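Robots learn the fiddly art of taking old computers apart

A research team at the Genari lab in Wistau has found a quicker way to teach a robot arm the delicate handwork of computer repair and recycling.

The method, called Trerar, lets the robot learn from 30 short demonstrations by a person, where the team's earlier system needed 200. 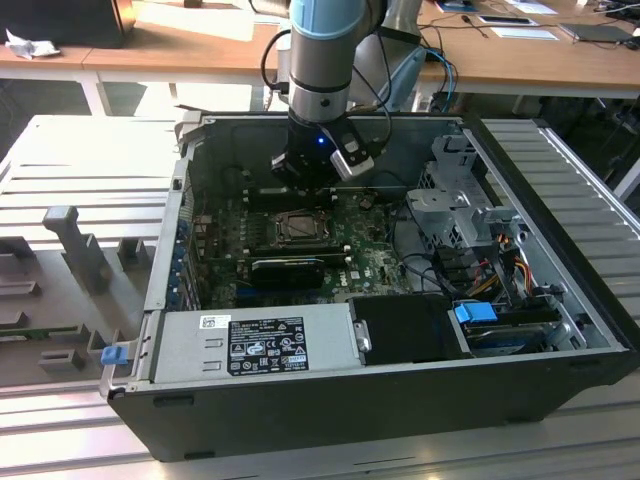
The arm at work over an open desktop tower in Wistau.

"Old computers are wonderful teachers," said Kenza Salem, who leads the project. "Every case is laid out its own way, and cables get everywhere – so the robot has to look closely before it moves!"

Trerar combines a wide view of the bench with a close view from the gripper, and learns which of the 2 to trust at each moment.

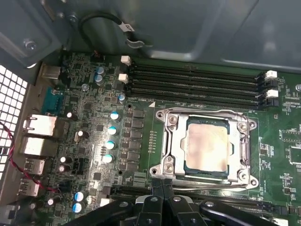
Photo: Genari / Trerar project

The team tested the method on 16 machines that the robot had not met in training, and it beat the earlier system on every one. 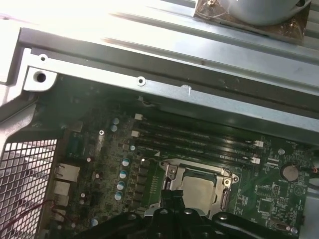
Processor sockets are the part of the work the team is most excited about. They call for a light touch in a tight space, and a slip can ruin a reusable board. With the load lever running along one side of the socket and memory slots close by, the fingers have little room to spare – a lovely problem, according to engineer Remigiusz Piątek.

The team will share its training code in October and begin trials with the recycling firm Cavalcanti later that month.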